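Search this site Enter keywords Go

Test Lab > Manipulation > Checklists > Gripper comparison, simulator stage

Print this page | E-mail this page

PRE-TRIAL INSPECTION CHECKLIST WITH COMMENTS
Two-arm mobile robot, gripper comparison, house interior
Unit under review: Unum controller, candidate grippers Floltbridge and Cárdenas
Inspector: Rutilio Tapia
Date: Aug 22, 2024

Scope. Covers the simulator stage only. A pass on this sheet lets the team book time on the hardware cell. It does not say either gripper is safe near people, and I would ask the sales side to stop quoting it that way. The April sheet was quoted twice.

Marks used: OK, OK WITH COMMENT, HOLD, N/A.

SECTION A. MODEL AND SETUP

A1. Robot model matches the current parts list. OK WITH COMMENT.
Arm lengths check out against the drawing. The mass of the gripper is still entered as one lump at the wrist. Fine for slow moves. I don't believe it for fast ones.

A2. Gripper collision shapes loaded, not just the visual shapes. HOLD.
Floltbridge supplied a collision shape for the palm and none for the outer plates. On screen the fingers look complete. The physics engine treats part of them as air. Any "no contact" result from this model is worth very little until that is fixed.

A3. Same controller gains used for both candidates. OK.
Checked in the settings file myself. In April they were different and the report did not mention it.

A4. Joint speed limit set in the controller and not only in the test script. OK WITH COMMENT.
Limit is 40 percent of rated speed. It is also set in the script, so there are two places to forget.

A5. Emergency stop command wired to the simulator. OK.
Arms halt within 295 ms of the command. The vendor sheet promises less. Use our number.

SECTION B. START POSE AND HEAD VIEW

B1. Both arms raised ahead of the torso, grippers pointing up, before any motion program is loaded. OK.

B2. Left gripper open, both grippers clear of furniture. OK WITH COMMENT.
Clearance to the dresser has to be read from the distance log. From the head camera the left gripper overlaps the end of the dresser, and an overlap in a flat view tells you nothing about depth. One reviewer marked this a collision and another marked it clear, both from the same view.

B3. Head camera level with the floor at start. HOLD.
The room comes through tilted, with walls, floor lines and furniture all running up to the right. Clarno (the test planner) claims to correct for this in software. Maybe so. I have asked for the correction values and received a slide deck. Until I see values, grasp scores taken from head camera data should carry a note.
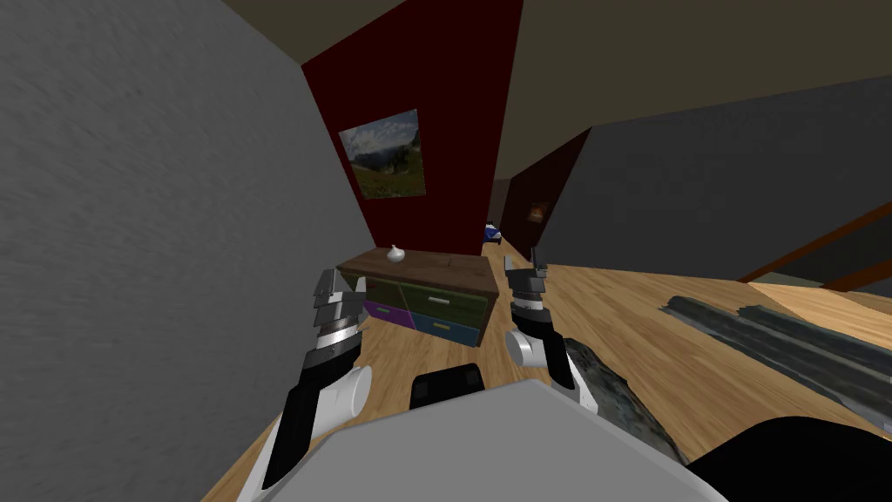 Item B3. Head view at start pose, both grippers up, dresser and painting behind.

B4. Robot's own body does not block the work area in the head view. OK WITH COMMENT.
The torso takes up the lower center of the view and the black forearm sections take more on each side. Anything low and close in will be hidden. The speckled gray object beside the right arm is already partly covered by it. If the task list includes picking from the floor near the base, a second camera is needed – I have said this before.

B5. Start pose repeatable after reset. OK.
Reset 400 times overnight by script. Largest drift was at the left wrist and within tolerance.

SECTION C. ROOM AND OBSTACLES

C1. Loose items on the floor listed in the room file. HOLD.
There are two long, dark gray cylinders on the boards to the right. The room file has them as "misc." and gives no weight. Rolled rugs and logs would behave very differently under a wheel or an elbow, and I can't tell from the render which they are meant to be. Name them and give them a mass, or take them out.

C2. Drop hazards marked as no-go. OK WITH COMMENT.
A banister rail runs along the gray wall on the right, so treat that side as a stair edge or landing. The no-go zone is drawn on the map. I would widen it. The map and the room have disagreed before.

C3. Fragile items in reach identified. OK.
White vase on the left end of the dresser top. It is in the task list as a grasp target for both candidates. The small dark item toward the other end is not in the task list and should be either added or removed before scoring starts.

C4. Drawers on the dresser can be moved in the simulator. OK WITH COMMENT.
They slide. Friction is set to the default, though, and real drawers stick. A gripper that opens these with ease has shown that it can open easy drawers.

SECTION D. COMPARISON METHOD

D1. Same grasp targets, same order, same room for both candidates. OK.

D2. Failed grasps logged automatically. HOLD.
The log counts a drop only if the object reaches the floor. The vase can slip out of the fingers, land upright on the dresser and go down as a success. Cárdenas had 2 of these in the sample run I watched. I have no idea how many there were in the runs I didn't watch.

D3. Finger force recorded through the full grasp. OK WITH COMMENT.
Recorded for Cárdenas. For Floltbridge the channel exists but reads flat, which may go back to item A2.

D4. Operator does not know which gripper is loaded. N/A.
Not possible with the present display. It would be nice if somebody tried.

RESULT

Hold. Items A2, B3, C1 and D2 to be closed and rechecked by me before the hardware cell is booked. No ranking of the two grippers is to be circulated from this stage. The draft slide with the green arrow next to Floltbridge should come down today.

Signed: R. Tapia
Recheck requested by: ____________
Items closed: ____________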